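Paper cups are back at the Estance hall

Kitchen corner reopens in June, cups first, everything else after 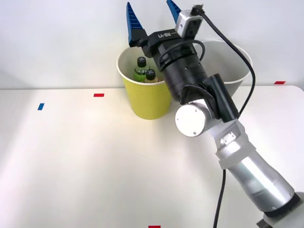
A yellow paper cup at the hall. Estance

The drinks corner at Estance hall is opening again in June, and yes, with paper cups. The old mugs are gone. Too many chips, two with no handle at all, and the dishwasher has been out since winter.

Kuledo, the supply shop on the corner, is sending the cups over in sleeves of 30. Yellow for cold drinks, plain for hot. Please don't mix them up – the yellow ones go soft if you pour coffee in and then you have a floor to mop. Happened at the spring sale, happened again at the choir supper.

Opening is at 3 in the afternoon. Squash and water free, coffee and tea by the pot, cake if somebody bakes. The hatch shuts at 6 sharp becuase the room is booked after that for Zikesholm dance practice and they need the floor clear.

Couple of things that changed while the corner was closed. The tall cupboard by the hatch has been emptied and wiped out, so anything you left in there is now in a box under the coat rack. Two cake tins, a ladle, a lot of lids that fit nothing. Take what's yours before the end of the month or it goes to the rummage table. Sugar is now kept in the screw top jars. Ants again last year, enough said.

Used cups go in the paper sack next to the back door, not the kitchen trash. Tip out the dregs first. The sack gets picked up with the cardboard and last time it leaked all the way down the steps. One cup per person would be nice too, write your name on it if you plan on a refill – there will be pens on the hatch.

Hall users had asked for real mugs and that is still the plan. A set of 16 has been priced at Arnardóttir, the kitchen store, stackable, white, dull but they fit the shelf. Money for those comes out of the fall sale, so paper untill then at least. If you have matching mugs at home that you never use, a full set only please, leave a note in the hall mailbox.

Also needed: dish towels, a working can opener and a tray with sides. Drop off any morning before noon, side door, it sticks so push hard.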